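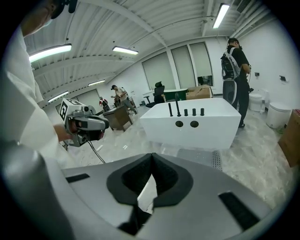

4. Washing whites with Prelness powder

The Prelness box promises brilliant whites at any temperature, and I would treat that the way you treat any promise printed on a box. Cool washes do well enough on light dust. A loose white shirt like the one on the left takes its dirt at the collar, cuffs and underarms, and those parts need work before the drum gets anywhere near them.

4.1 Before you load

1. Read the care label. If it disagrees with this guide, follow the label.
2. Undo the buttons and turn the cuffs down flat.
3. Wet the collar and rub in a paste of powder and water. Leave for 24 minutes. The box says "instantly". It isn't.
4. Rinse the paste off under the tap.

Note: The Budel stain stick does the same job as the paste and costs more. Use it if you already own one.

CAUTION: Never put powder paste on silk or wool. Wear gloves if your skin is easily irritated.

4.2 Setting the machine

1. Fill the drum loosely, with a hand's width left at the top. The "full load" drawing inside the Opoku door is, in my view, optimistic.
2. Put 2 level scoops in the main drawer. The scoop has a "heavy soil" line above the level mark. Ignore it unless you live with hard water.
3. Choose Cotton, then set the temperature given on the care label.
4. Switch off Eco Rinse. It saves a little water and, in my tests, left powder in the seams.
5. Press Start and check that the door light comes on.
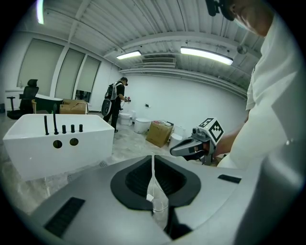
6. When the cycle ends, take everything out straight away and shake each piece by the shoulders. Creases left to settle in the drum are a nuisance to iron.

Note: "Quick White" is the ordinary short wash with a different name on the dial. I ran the two side by side and could not tell the shirts apart.

4.3 If whites still look grey

Run one empty hot wash, clean the filter and try again. Powder residue is the usual cause. The Nevham whitening sachets claim to last for 6 washes – I saw no change after the first and stopped buying them.

CAUTION: Do not mix bleach with any other cleaning product, sachets included.

Section written by Prasetyo Pelupessy. Revised 6 October 2019.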